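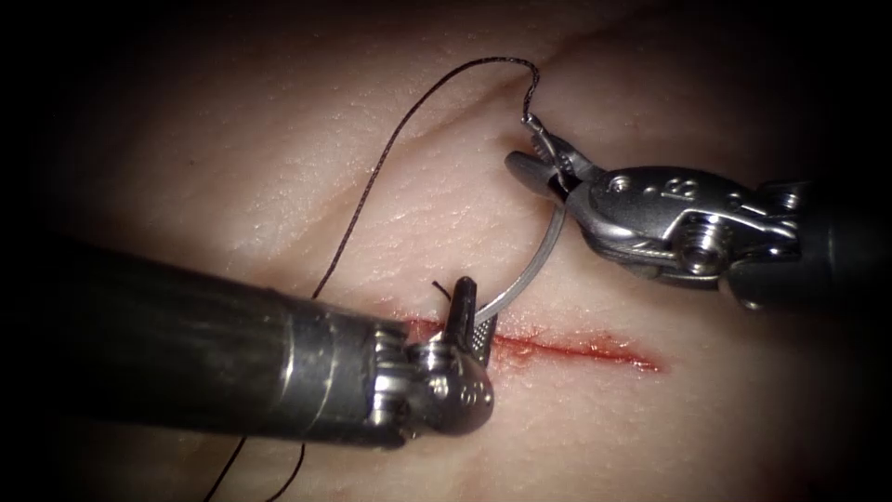
Both jaws on the needle, thread over the top. See rule 4.

House Rules for the Suturing Bench

Every lab with a robot has a document called Standard Operating Procedure, and every lab has people who last opened it in December, when they were made to. Ours is 31 pages. It has a revision table, a glossary and a flow chart with an arrow that goes back into itself. Bontu Gebretsadik wrote most of it and will tell you it's very good, and she's right, and you still haven't read it.

So this is the gallery edition. Three pictures from the bench, a line or two on each, and the rules people break most. If anything on this page disagrees with the long document, the long document wins. If the long document disagrees with Bontu, go and find Bontu.

The rules apply to everyone who runs the arms, whether you're logging your first 10 stitches or you have 300 behind you and feel that the checklist is for other people. The second group gets its own paragraph further down.

Rule 1. Wound first, thread second. Look at the incision before you pick anything up. Decide where the stitch goes, then go and get the needle. Deciding with the needle already in the jaws is how we get the stitches Lovisa Myklebust calls "regional."

Rule 2. Know where your slack is. A loop that arches away from the wound is a loop you can live with. A loop that runs under an instrument shaft is a loop you'd better remember, as the shaft will move and the thread has no say in the matter.

Rule 3. Say it out loud. "Left has it." "Right has it." You'll feel silly for a morning. The Siregar console records audio, so you will also feel silly on playback.

Rule 4. In a handover, the giving jaws don't open until the receiving jaws are closed. Both on the needle, pause, then release. The pause is one full breath, yours and not a hummingbird's. Half of our dropped-needle reports contain the words "I thought the other side had it." 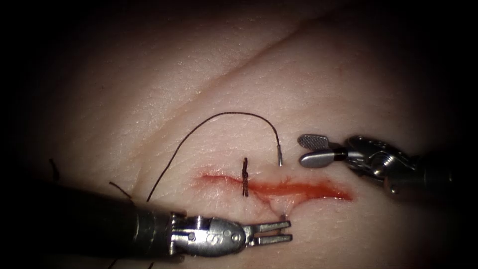

One knot in, next needle tip up through the tissue. Jaws open on both sides, which is fine here and not fine in rule 4.

Rule 5. Come in with open jaws and stop short. Line up on the needle, look at the gap, then close. Don't close on the way in. The people who close on the way in are the same people who pull into a parking space and brake afterward.

Rule 6. Grab the needle behind the point. The point is the only part of it we paid for. Every needle that gets clamped by the tip goes in the blunt jar, and the blunt jar is on the shelf at eye level so that we can all reflect.

Rule 7. Check the last knot before you start the next bite. A tied knot is allowed to bring two edges together. It's not allowed to strangle them. If the tissue looks like it has been cinched for travel, write that down on the sheet and carry on. Do not try to fix it with a second, angrier knot.

Rule 8. Tails get trimmed to the length on the card. We have had tails you could tether a goat with and tails that came undone while the scorer was still reaching for a pen. The card is taped to the Presisik cabinet. It has been there the whole time.

Now, the paragraph for the experienced. Your score sheet is out of 100, same as everybody's, and the points for procedure don't turn into points for style once you reach a certain seniority. Last winter the two fastest operators in the group also had the two worst procedure scores. They know who they are, and so does the spreadsheet, which is shared.

Rule 9. Watch the close view as well as the overhead one. The overhead view flatters you.

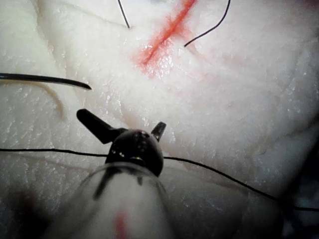 Up close you get the thread you forgot about, and you get it before it catches. Anyone who finds a strand lying across the work should stop, follow it to both ends with their eyes, and only then touch it. Tugging to see what moves is not a diagnostic method, whatever they taught you at Dromer.

Rule 10. Stop means stop. Anybody in the room can call it, including visitors, and the operator takes hands off the controls first and argues second. The argument goes in the Korniris log under Remarks, where there's a character limit for a reason.

Corrections to Lovisa. Complaints about tone, also to Lovisa, who wrote the captions.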